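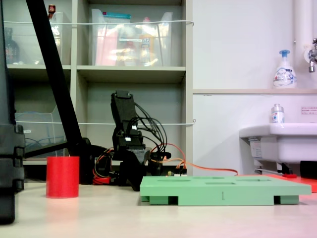

Skundberg Rowing Club Adds Summer Regatta to Calendar

June 30, 2019

Skundberg Rowing Club will hold a second regatta this summer on Lake Brinano, the club said today. The event follows the April spring races, which drew crews from six clubs.

Racing will be over a straight 2000-meter course on the north side of the lake, with singles, doubles and coxed fours for juniors, seniors and masters. The juniors will race in the morning. Finals for all boat classes start after lunch.

"The spring entry filled up early and we had to turn crews away," said Octavio Henríquez, head coach at Skundberg. "A lot of our newer rowers only got one race. They wanted another one before the fall."

Skundberg won four events in April, including the women's masters double. Mabaso Boat Club took the men's coxed four by less than a length and is expected to send the same crew.

Tretivance, a local marine supply company, has given $3000 toward buoys and a new starting dock. The dock will stay in place after the regatta for use in club practice.

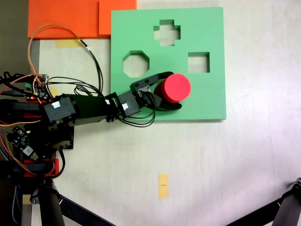

Entries and Parking

Entry forms are available at the boathouse office. Each club may enter up to two crews per event. Trailers should use the lower lot by the boat ramp. Spectators can park in the upper lot and walk down to the finish line. Admission is free.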